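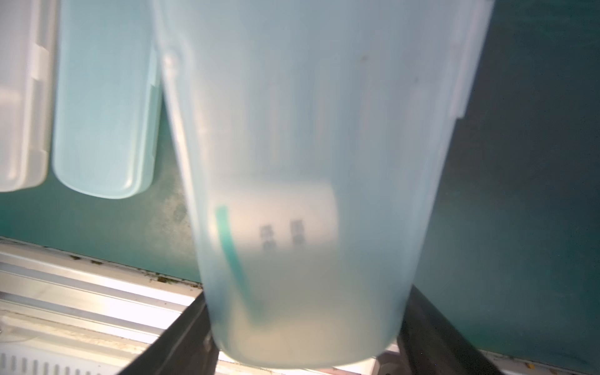 Does a filter jug make tap water any better for you? In most homes with a mains supply it changes the taste and very little else, according to a water chemist who spent 14 years testing samples for a regional laboratory and now advises landlords.

She agreed to talk on condition that I left her name out, as she still takes work from two of the firms that sell the things. We met in her kitchen on 19th July, and she poured me a glass straight from the tap before I had sat down.

I had brought the leaflets. Tristus, whose starter kit costs more than my kettle, promises "water as it was meant to be". Lundgren says its cartridge "wakes up" the minerals. I read that one aloud and asked what it meant.

"It means they've hired a copywriter," she said. "Calcium doesn't sleep."

What does a cartridge do, then? Most contain carbon, which takes out some of the chlorine taste, and many have a resin that reduces hardness for a while. She has no quarrel with any of that. If you dislike the smell of chlorine, she said, a cartridge will help, though so will leaving a covered jug in the fridge overnight.

"That costs nothing, so you won't see a leaflet for it."

Her complaint is with the word "pure". She thinks it has been worn down until it can be stuck on anything. The Romero brochure uses it on every page and gives one figure, a claim that 81 per cent of customers "noticed a difference". I asked whether that counted as evidence.

"A difference from what? Did they know which glass was which? If I hand you something cold in a nice glass and tell you it cost money, you'll notice a difference too."

I put it to her that people might simply enjoy the water more, and drink more of it. She allowed that this was possible, but wanted to see someone check before it went on a box.

We then got on to cartridges that have been left in too long, a subject she warmed to. Damp carbon at room temperature is a decent place for bacteria to settle. They are mostly harmless to a healthy adult, she said, but it is an odd thing to pay for. She once asked tenants in a block of 283 flats when they had last changed theirs. Plenty couldn't say. One thought it had been November, and wasn't certain of which year.

Dutari, a newer firm, sells a cartridge it says will last for 1,000 litres. She didn't dismiss it. She wanted to know how hard the test water was, and the packaging didn't tell us. I have since written to the company twice and had one reply, which thanked me for my interest in hydration.

Is there anyone she would tell to buy a filter? People with old lead pipes, she said, should first ask their supplier for a test and then see about getting the pipes replaced. A filter certified for lead can help in the meantime, but an ordinary jug may not be one, and the box should say so plainly.

"If it doesn't say lead, assume it doesn't do lead."

I asked what she drinks herself. She pointed at my glass, which I had almost finished, and asked if I wanted another.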